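Viklund desktop printer review: three weeks on a shared table

Reviewed by Dorota Cieślak
2025-04-05

Our old printer gave up in March and we needed something small that would live on the shared table. I bought the Viklund from Famorgate because they had it in stock and because Orhun Demirtaş, who sits across from me, had used one at his last job and had no complaints. It has now been in use for three weeks and I have enough of an opinion to write it down.

We print less than we used to, but it still adds up. Shipping labels on plain paper, sign-in sheets, contracts that somebody wants to sign with a pen. I wanted black text that looks clean, a paper feed that doesn't need babysitting, and a white body, as the table itself is white. Color was not important to me.

Setup

Unboxing took longer than setup. There is a lot of tape, including two strips inside the front that are easy to miss, so open everything up and look before you plug it in. After that it found the network on the second try. The printed guide is one folded sheet with drawings and no words, and I gave up on it and used the PDF from the website. The driver installed without trouble on my laptop. Orhun's took a restart.

The printer has a wide body with rounded corners. Check your table depth before ordering. The output tray pulls out a long way at the front, and paper goes in from the top at the rear, so you need free space on both sides. We ended up turning ours at an angle.

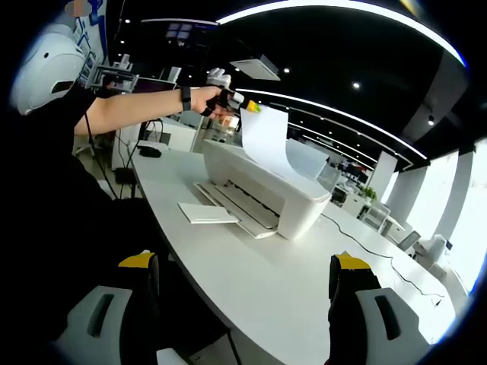 Paper goes in at the top rear. The output tray is the long piece at the front.

Paper feed

The rear feed is what I would look at first if you are choosing between this and the Brarkell, which has a closed drawer underneath. With the Viklund you drop the sheets in from above. It is quick for single pages and for odd paper, and I have run card stock through it with no jams. The downside is dust. A drawer keeps paper clean, and an open feed doesn't, so I take the leftover sheets out in the evening.

Don't push the paper down. Let it drop and settle, then bring the guide in until it touches. When I pushed, I got crooked pages, and one that came out with a fold across the corner. Thin paper is the worst for this. With a normal office ream I have had 3 jams in total, all in the first week, and all my own doing.

A new sheet held at the top edge will find its own way in if you keep it straight. It's a small thing, but it took me a few days to stop fussing with it, and
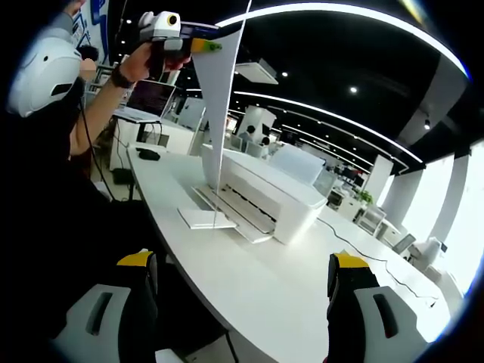
now I load one page at a time for letterhead and don't think about it. For longer jobs I put in a short stack and check on it halfway through.

Print quality

Text is good. Small type in contracts is readable and the edges are clean. Gray areas are a bit uneven, with faint bands if you look closely, and photos are nothing special. I printed a 77-page manual to see how it would cope with a longer job. It got through it, slowly, with one pause in the middle that I can't explain. The pages stayed in order.

Noise and ink

It is louder than I expected when it wakes up. There are a few clunks, then a whir, and then it settles down. Once it is printing you can take a phone call next to it, although the person on the other end may ask what the sound is.

The ink that came in the box is still going. The refill set is sold as good for 2000 pages - I can't confirm that yet and will update this if it turns out to be far off.

What I don't like

The output tray feels light. It has not broken, but I wouldn't lean on it. The power cord could be longer. There is also no cover for the rear feed, and a Kurnudura dust cover that is supposed to fit most desktop printers did not fit this one. I sent it back.

Would I buy it again? For a small office that prints mostly text, yes. If you print long documents every day, get something with a drawer.

Four out of five.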